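Furniture buyers in Cullport face longer waits for wooden tables

8 June 2021

People ordering a new wooden table or desk in Cullport are being told to wait until August or later, and stores that sell used furniture say they are picking up much of the business.

Chowdhury Furniture on Kenditz Avenue has stopped giving firm delivery dates on its made-to-order dining tables. Customers now get a month and a phone call when the order comes in. Before last year, the store told people to expect a table in seven weeks.

"We'd give them a date and then have to call and change it," said Clem Lockyer, who manages the store. "People had moved their old table out by then. They were eating at the counter."

Lockyer said the delays start well before the finished pieces reach the store. The mill that supplies most of the tabletops has been short of dried hardwood since the winter, and it fills its larger orders first. Foam for the matching chairs has also been hard to get. Some customers have taken the table alone and will get the chairs later.

Prices have gone up as well, although Lockyer would not say by how much. The store is honoring the price on any order that was placed with a deposit. New orders are priced on the day they are written up.

Desks and small tables are in the shortest supply. Many people who set up to work at home last year started out with whatever they had, and a good number of them are now looking for something that will last. Lockyer said the store used to sell desks mainly in late summer, ahead of the school year. This year they have sold steadily since January, and the display models have gone too.

A few streets away, the Jurneo Street resale shop has the opposite problem. Kai Nolte, who runs it, said tables leave the floor nearly as fast as he can price them, and he has started buying from house sales in the next county to keep up.

"I had around 100 tables come through last year," Nolte said. "I passed that in the spring."

Nolte said the pieces that sell first are plain kitchen tables with straight legs and no leaf. Large dining sets used to be hard to move at any price, and he turned a lot of them away. He now takes them if the top is sound. Two of the sets sold this month went to buyers who wanted the table for a home office and gave him back the chairs.

He advises shoppers to look at the underside of a table before they look at the top. Scratches and water rings can usually be sanded out of solid wood. A thin veneer leaves much less room for that, and a repair can go straight through to the layer below. Lines in the grain that carry on over the end of the board are a good sign of solid wood. A printed surface often repeats the same knot or streak a little farther along.

Wobble is a smaller worry. In most cases a loose leg needs a new bolt or some glue. A top that has cupped or split along a joint is a bigger job, and Nolte said he tells people to leave those alone unless they have the tools and a dry place to work.

For tables already at home, both men had similar advice. Keep them away from heating vents and out of direct sun, wipe up spills when they happen, and use a damp cloth with mild soap before trying anything stronger. Spray polish can build up into a cloudy film, which then has to be cleaned off with mineral spirits. Oiled tops need a fresh coat when they start to look dull, usually once or twice a year depending on use.

Lockyer said he does not expect the wait to get shorter before fall. His store has ordered extra tables in its two most popular sizes, to be kept in stock without a customer's name on them, and he hopes to have the first of those on the floor at the end of August.

The resale shop is open mornings and takes drop-offs at the side door on Jurneo Street. Sellers are asked to bring a photo and measurements first, as there is little storage space. 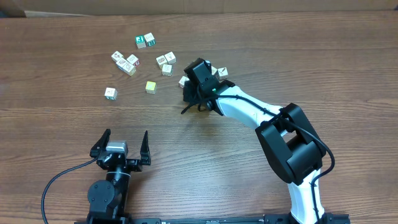
More local news

Kenditz Avenue parking changes begin
Parking on the north side of Kenditz Avenue is closed for curb repairs. Drivers can use the lot behind the post office at no charge while the work goes on. Store deliveries will be allowed in the morning only.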